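Blog > Evening classes > Robots, week six

29 Nov 2021

I said in October that I'd give the robotics evening class until the end of November and then say what I thought of it. So, what I think of it.

The class runs at the Raltham adult learning centre, costs £60 for the term, and is sold on the leaflet as "Teach a Robot to Help at Home". I signed up partly out of spite. I've been hearing that a robot will do my washing up since I was at school, and I wanted to see how far off it still was from close to. Fairly far, is the answer, but I had a better time than I expected and I learned some things I'd got wrong.

The first two weeks were slides. I don't mind slides, but we had a lot of them, and too many were about the future. There was a chart with a line going up. I asked what was on the vertical axis and was told it was "capability". I wrote that down and drew a box round it.

Week three we got our hands on the kit, and from then on it was properly interesting. Our group's project is called Lururau (I didn't choose it, I was at the tea urn when they voted). The job is sorting cutlery. You have a muddle of spoons on a table and the robot has to put each kind in the right tub. That's all of it. My niece could do it at three and would have complained that it was boring.

You don't program it in the way I'd imagined, with somebody typing "move left". You drive the arms yourself, over and over, and the computer keeps a record of what you did. Later on it tries to copy you. Each go is called an episode. The people who wrote our course notes reckon on 3000 episodes before it's worth anyone's while to look at the result. We are six people with one evening a week, and a good evening gets us 15 clean ones. You can do the sum yourself. I did it out loud, which went down badly.

What bothers me more than the number is how we decide which goes are clean. If you drop a spoon, it's thrown out. If you fumble and recover, it depends who is marking. I think the fumbles are the useful bit. Anyone who has emptied a drainer knows most of the work is putting right what you've just knocked over, and we are carefully teaching this thing that nothing is ever knocked over. I raised it, and to be fair it was taken seriously, and we now keep the recoveries in a separate folder. Whether anybody ever opens the folder I couldn't say.

The driving is hard, by the way. Spoons are horrible. They're shiny, they're low, they lie flat on a smooth surface and they slide off when you pinch them at the wrong end. My first evening I got the knack of one arm and forgot I had the other. Two people who've played a lot of computer games are much quicker at it than me and one of them is insufferable.

We keep two sorts of spoon, the ones with teal on the handle and the dark metal ones, and a third tub spare. I'd wanted forks in there too. Forks were "phase two". I have worked in enough offices to know about phase two.
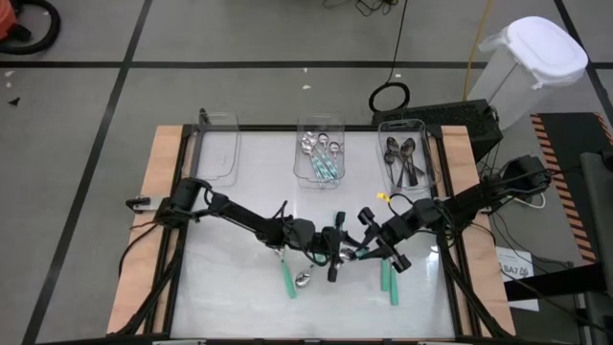
What I'd ask before paying for another term

Will we see it work on a table it hasn't met? Everything we've recorded is on the same white surface with the tubs lined up along the far side. Move a tub a hand's width and I'd like to know what happens. I've been told it will "generalise". I'd like to see that with a tub.

Who marks the end of term demo? At the moment, we do. The group across the room, who call theirs Clirneso and are folding flannels, are marking their own as well. I suggested swapping and got a few looks, but I think it might happen.

And could the leaflet be changed? "Learn why spoons are difficult" would be nearer the truth and I'd still have paid for it.

I haven't cancelled my place. There's another session before the break and I'm down to drive for the first half of it, then I'm marking. I intend to be strict.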